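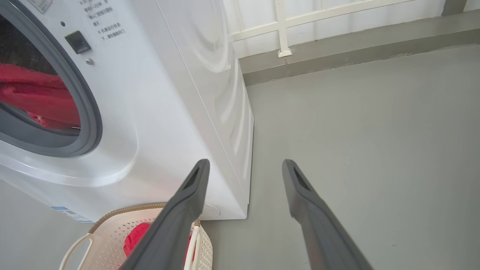 4. Washing the removable covers
Covers off first. Cushions from the Nelell two-seater and the Zellden chair unzip along the back edge – zip goes all the way round the corner, don't yank it. Close the zips again before washing or they chew the fabric. Any front loader will do, and red covers go in on their own, a drum with red in it is no place for the cream piping or anybody's shirts. Turn them inside out. Piping gets its own load.

4.1 Steps
1. Vacuum the covers both sides. Crumbs in the seams turn to paste.
2. Spot clean with cold water, no bleach. Leave 20 minutes.
3. Load loosely, 2 seat covers at a time. 3 if they're the small back ones.
4. Gentle cycle, cold. Liquid detergent, half the usual amount.
5. Low spin. High spin sets creases you will never iron out.

NOTE: Wool blend covers (grey label inside the zip) are dry clean only. Check before you strat. We can't replace shrunk ones under warranty. 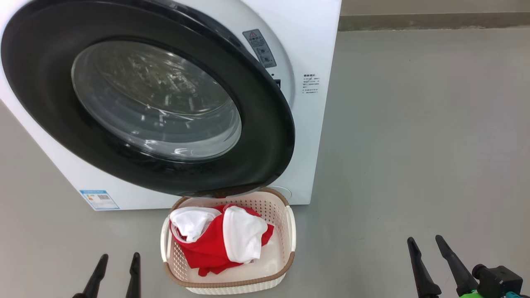 4.2 Drying
6. Out straight away, don't leave them sitting overnight. Shake hard, pull the seams square.
7. Line dry in shade. Full sun fades the red and the navy in one summer.
8. No dryer. The backing is rubberised and will crack.
9. Put back on while still very slightly damp – they stretch over the foam easier. Corners first, then zip, 60 cm at a time, smoothing as you go.

CAUTION: Never wash the foam inserts. They hold water for days and go mouldy in the middle where you can't see it. Wipe with a damp cloth, stand on edge to dry.

4.3 If something goes wrong
Colour came out on other things: wash again right away, cold, before it drys.
Cover too tight: damp it with a spray bottle, try again, don't force the zip.
Zip pull lost: spares are in the small bag taped under the frame. Bag gone? Write to Saimi Saarela at the workshop, with the colour and the model name off the leg sticker. Replies are slow in February.

Feet and castors, see section 5.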